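3.2 The cup in daily use

We came to the steel cup rather late in the study, after the plates and the baskets had already had their chapters, and I will admit it won us over. Of the 34 households we visited in Wellham, nearly all kept at least one on an open shelf near the sink, and people were happy to talk about theirs for a whole Thursday afternoon if we let them. They spoke of weight, of the way the rim feels on the lip, and — more often than we expected — of the bottom.

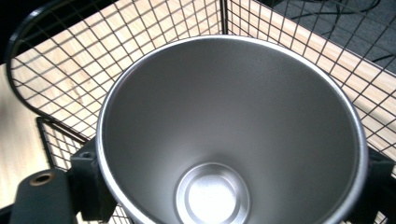

Figure 6. Interior of a stainless steel cup from above, with its stepped circular base.

Drinkers look into a cup far more than they look at it, and the inside is where wear gets noticed first. Mabula (our colleague Nafula Mabula, who led the Valderrama visits) found that owners judged whether a cup was clean by the shine of the center disk, and gave the walls only a passing glance. The small steps between the rings were a common complaint, as tea settles there and a cloth pushed in by hand tends to skip over them. Several people had taken to using a bottle brush, and one grandmother in Kurard swore by coarse salt and half a lemon. We return to these cleaning habits in Section 4, together with the question of stacking.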